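Section 6. Stacking Check

The stacking check comes before any household routine is enabled on the Wellero arm. Putting plates in a cupboard, cans on a shelf or folded towels in a closet all depend on the same skill: setting one object on another and letting go cleanly. An arm that fails here is not ready for a kitchen.

6.1 Before you start

1. Clear the table within reach of the arm.
2. Wipe the gripper fingers with a dry cloth.
3. Open Skullby and load the profile "Stack, mixed blocks".
4. Set travel speed to 34 percent.

CAUTION: Keep hands out of the work area while the status light is on. The arm does not stop for light contact at this speed.

6.2 Running the check

5. Place the blocks on the table, apart from one another.
6. Press Start and wait for the arm to home.
7. Let the program run to the end. Do not straighten a block by hand – a corrected tower does not count.

Four-block tower, from the table side and from the wrist camera: 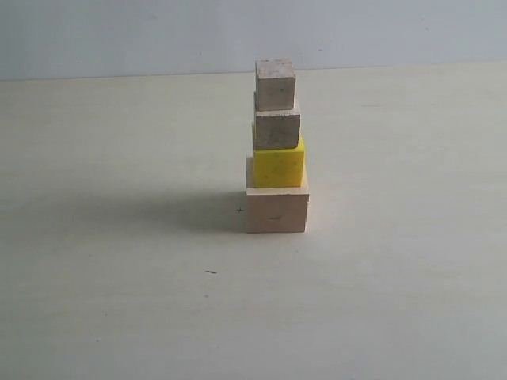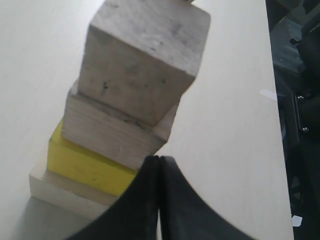
8. Log the result as Stand, Lean or Fall.
9. Repeat with the blocks in new starting positions. Small offsets between layers are acceptable if the tower stays up after release.

NOTE: If the log shows 2 falls in a row, recalibrate the wrist camera (Section 4) before trying again.

6.3 What a pass means

A pass covers rigid blocks on a flat, well-lit table. It does not cover glassware, wet dishes, bags or cloth. In the Aoun trial kitchen, arms that had passed this check put away 65 percent of a mixed dish rack without help. Most of the remaining items were bowls and lids. Plan on a person finishing the job.

Service the finger pads after 4000 grasps – sooner if blocks slip during the lift. Replacement pads are listed under Karkow parts in Appendix B.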